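Kidbridge Robotics Project – Handout 2: Teaching by Showing

Read before the practical. Bring a pen. The room has never once been found to contain a pen.

Where we are

Last time we programmed an arm by typing numbers at it. Most of you will remember the result, and the skirting board certainly does. This handout covers the other way of going about it, in which a person does the job with their own hands, the movements are recorded, and a program is trained to produce something similar. The usual name is learning from demonstration. The name used in the corridor is "showing it how", and either will do in your report.

The set task this term is Kitchen Task B: an item goes into the microwave, the door is shut, the door is opened, the item comes out. It takes an adult very little thought, and so most adults are hopeless at explaining it. Try writing the steps down before you read on. If your list has fewer than 12 lines you have skipped something, probably the door.

What a demonstration is

A demonstration (we will also say "episode") is one complete run of the task, from hands at rest to hands at rest. It has to contain two things: what the hands did, and what could be seen while they did it. An episode with only the first is a dance. An episode with only the second is television.

For the hands we use printed markers. Each marker is a black-and-white square pattern of known size. A camera that sees one clearly can work out how far away it is and which way it is tilted. Put several on a cube and there is a fair chance that at least one face points somewhere useful.
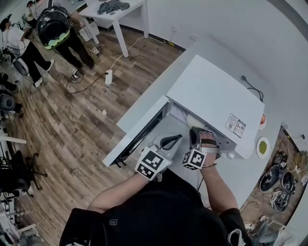

Fig. 1. Bare-handed method, more or less: gloves with marker cubes, both hands in the microwave.

Points to note about the glove method:

Cubes go over the back of the hand or the wrist, never the palm. You will want the palm.

The marker must stay put relative to the hand. If it slides halfway through an episode, the recording will claim that your wrist has moved when it hasn't, and the software will believe it.

Reaching into a box hides things. The deeper the hands go, the fewer faces of the cube any one camera can see. Expect gaps in the track here and plan for them.

Two hands means two tracks, and they must share one clock. The Losby group lost a whole afternoon in November to a left hand that was running slightly ahead of the right. Played back, it looked like somebody being very rude to a mug.

The other method: the hand-held gripper

With gloves, we record a human hand and then have to translate it for a robot that hasn't got one. Five fingers into two jaws is a poor translation, and most of the errors in last year's reports came from that step. The alternative is to make the person use the robot's hand from the start. You carry a gripper about, do the task with it, and a camera mounted on the gripper records what it sees. The jaws in the recording then match the jaws on the arm, and one large headache goes away. It is replaced by a smaller one in the forearm.

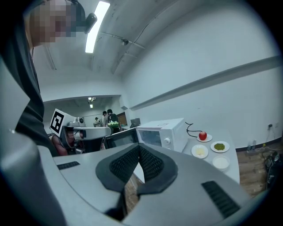 Choice of objects matters more than anyone expects in week one. A program trained only on one mug in one position will learn that mug in that position, and will go on reaching for it long after it has been washed up and put away. So we vary things, and we vary them on purpose. Have a look at the plates to the right of the microwave and think about what each would ask of a pair of jaws. The red apple is round and firm, and should forgive you for arriving a little off centre. The pale yellow block is small, and a grip that suits an apple may be more than it can take. The mound of green and the shallow bowl of white powder can't be gripped at all, so you must take hold of the dish – and keep it level all the way, a thing no apple ever asked of anyone. Decide which of these your group is attempting and write it down before you start recording.

How many episodes?

More than you would like. The target for each group is 48 usable episodes, and the important word is "usable". The Szczepańska set, which you may download from the course page and compare with your own, has 460, and reading its log is a good cure for optimism. The final column is headed "why not".

Throw an episode out if:
– the item was dropped (keep a note, it is useful to know when)
– a second person's hand got involved
– you stopped to talk
– recording began after the movement did

Do not throw an episode out merely because it was ugly. A slow approach, a second go at the door handle and a slight correction over the plate are all worth having. A program that has only ever seen perfection has no idea what to do a centimetre away from it, and a centimetre away is where it will spend most of its life.

Before you record

1. Check that the clocks agree.
2. Wipe the lens. Butter travels.
3. Agree a start position and a finish position, and go back to them every time.
4. Work out where your cables will be when you turn round.
5. One person demonstrates, one watches the recording, one writes the log. Swap after every 12 episodes.
6. The microwave is not to be switched on. This applies to lunch.

Naming your files

Group name, task letter, episode number. Lundomar group: "final", "final2" and "final2real" are not episode numbers, as was explained last time and again by email.

Questions to discuss in your group

Which part of Task B would you expect a gripper camera to see badly, and would a fixed camera see it better?

If you had gloves and a gripper available but time for one only, which would you use for the powder? Give a reason that isn't "gloves, obviously".

Two people demonstrate the same task, one left-handed. Do you mix their episodes or keep them apart?

To hand in

One page per group, plus the log, by 3 March 2018. Yes, that is a Saturday. The upload form doesn't mind. State which objects you used, how many episodes you recorded, how many you kept, and the commonest reason for losing one. Groups reporting that they kept all of them will be invited to a short conversation.

Next handout: training, and why the loss curve looked fine.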